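Unit 5: Talking about the table. Ceramics in the home, and how we write about them

Course handout, Everyday Objects, second part of the term

Please read this before the seminar in June. It is longer than the earlier handouts, but the second half is mostly exercises and you may skip the parts that you have already done with the Merkstead group.

5.1 What we mean by tableware

In this course, tableware means the dishes from which people eat and serve. It does not include pots for cooking, and it does not include vases, although one family may put soup in the same vessel where another family puts flowers. The border is not sharp. When you write your object report, say which use you are speaking of, and do not change it in the middle.

There are three large groups of ceramic body which you must know. Earthenware is fired at the lowest temperature and stays porous, so it needs a glaze if it is to hold liquid. Stoneware is fired higher and becomes dense. Porcelain is fired very high, is made from a white clay with kaolin, and where it is thin it lets some light through. Many students write "china" for all three. In ordinary speech this is fine, but in the report please choose the exact word, and if you cannot tell, write "white ceramic" and leave it so. A wrong name is worse than a general one.

5.2 The form

A dish has a foot, a wall and a rim. With plates we add the well, the lower part in the middle, and the flange, the flat border around it. A coupe plate has no flange; the surface rises in one curve to the edge. With bowls there is usually no flange, and the wall does nearly all the work, so describe the wall with care. Is it steep or open? Does it turn outwards at the lip?

White bowls are difficult for beginners, as there is no pattern to hold on to. Look at the shadow on the inside wall. A soft shadow along one side tells you where the light comes from, and its shape tells you something about the curve.

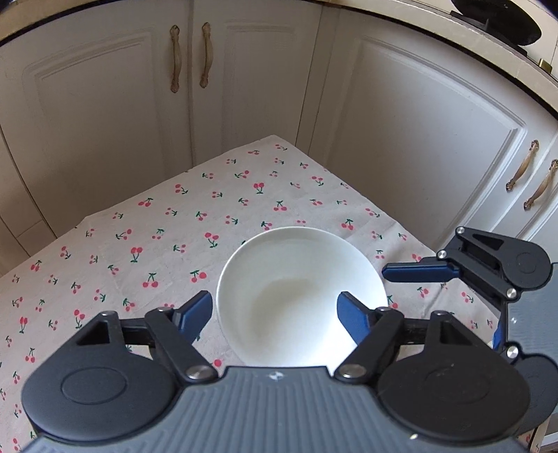 Valente objected to this part of the handout last year, and I give the objection in full: a shadow depends on the window and the hour, so two students who draw the same bowl in the morning and in the evening will describe two different curves, and both will believe they have measured something. It would be safer to cut a paper profile and hold it against the wall.

I accept this in part. For the final report you must make the paper profile. But for the first look, when you only have a photograph or a dish behind glass, the shadow is often all you have. Use it and write that you used it.

5.3 Glaze and surface

Glaze is a thin layer of glass melted on to the clay. It can be glossy, satin or matt. A glossy glaze reflects the window, and this reflection can hide small faults, so turn the dish slowly and look from a low angle.

Words for faults, which you should learn:

Crazing: a net of fine cracks in the glaze, when the glaze and the body shrink differently.
Pinhole: a very small hole, left by a gas bubble.
Crawling: the glaze has pulled back and left a bare place.
Metal marking: grey lines made by knives and spoons. Many of these marks can be cleaned off, and they belong to the use of the dish and not to its making.
Chip: a missing piece, mostly at the rim or the foot.

Do not write "dirty". If there is a mark and you do not know the cause, give its place, its colour and its size, and stop there.

5.4 Decoration

Decoration can be under the glaze or over it. Underglaze colours are protected by the glass. Overglaze colours are put on the finished glaze and fired again at a lower temperature, and they wear away sooner, above all the reds and the gold.

Since the nineteenth century much cheap tableware has been decorated with printed transfers, and later with decals. A decal is a printed sheet which is soaked in water, slid on to the dish and fired. It made it possible to put the same fruit on every plate in a set. If you find two dishes with the same motif, compare the small details. With hand painting there will be differences; with a decal there will be none, except in the position, as the person who placed it had to judge this by eye.

Fruit and flowers are the common subjects. They are often placed on the rim in two places, opposite each other, so that the food in the middle does not cover them and the plate has no wrong way round.
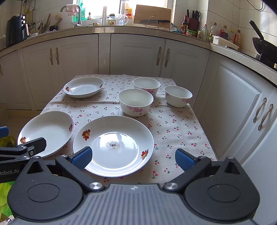 Placing of this kind saves work too. A full border needs a long decal that meets itself exactly, and a bad join is easy to see. Separate sprays need no join. In the Rilton notebooks, which you will find in the reading room, there is a page where the foreman complains of a batch of 400 plates with the border joined badly. After that page the factory uses sprays only.

5.5 The set and the cloth

A set is a social thing. It says how many people are expected, and it says that they will all eat from the same kind of dish. When pieces break, the set becomes mixed, and many households go on for years with plates from one pattern and bowls from another. I ask you to treat mixed sets as seriously as complete ones.

The cloth should also be written down. Its colour, its print and even its folds change how we see a white dish.

5.6 Exercises

Exercise 1. Choose one plate and one bowl from your own kitchen. Describe each in 25 words, without the word "nice". Name the body only if you are sure.

Exercise 2. Make a paper profile of the bowl. Draw the shadow first, then the profile, and compare.

Exercise 3. Find 2 dishes with a decal. Write down where the motif stands on the rim and whether it looks worn.

Exercise 4. Read the chapter on transfers in the Flultau reader and note any term which is not used in this handout. We will discuss these in the seminar, so please bring them on paper - the screen in our room is too small to share.

The exercises should be handed in together, stapled, with your group written on the first page. Late work goes in the box by the reading room door.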